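# Cevholm bench kit: gallery

Cevholm sells a two-arm bench kit for small sorting and packing jobs, and we have had one on loan since October. The kit comes with the arms, a controller and the Poline software, which runs on an ordinary laptop. Tables and bins are left to the buyer. Assembly took us 11 hours over two days, most of it spent on cabling and on getting both arms to agree where the tabletop was.

The job we gave it is simple. Items go into a bin, and the arms have to take them out again and set them down without tipping anything over.

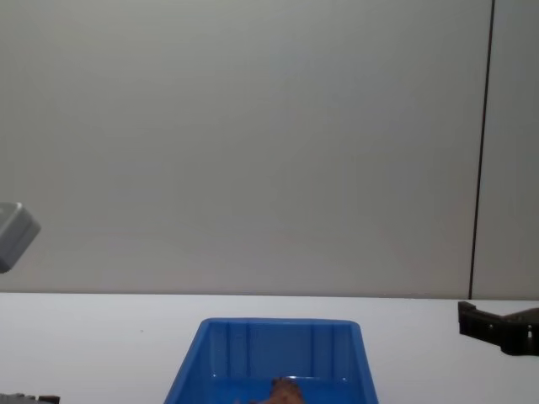

Grippers are sold separately from the arms, and Plumia and Bognár both list sets for this mount. Swapping one takes a hex key and a couple of minutes. Both arms do not need the same type, and we have been running a grey one on the left and a black one on the right. The blue bin between them has ribbed walls that flare outward, a shape that leaves the fingers more space at the top than a straight-sided box would. A plain wall and a white table also suit the software, which struggled when we tried it over a patterned mat.

**Results so far.** We logged 181 picks on the bench. Soft, lumpy items were slower than blocks, and anything lying against the side of a bin often needed a second try.

**Noise.** Low enough to talk over. The controller fan is louder than the arms.

**Support.** Two emails sent, both answered by the next working day. The printed manual is thin, and the online version has better drawings.

**What we would change.** Longer power leads, and a stop button that can be reached from either side of the table. The loan kit goes back to Cevholm on Monday.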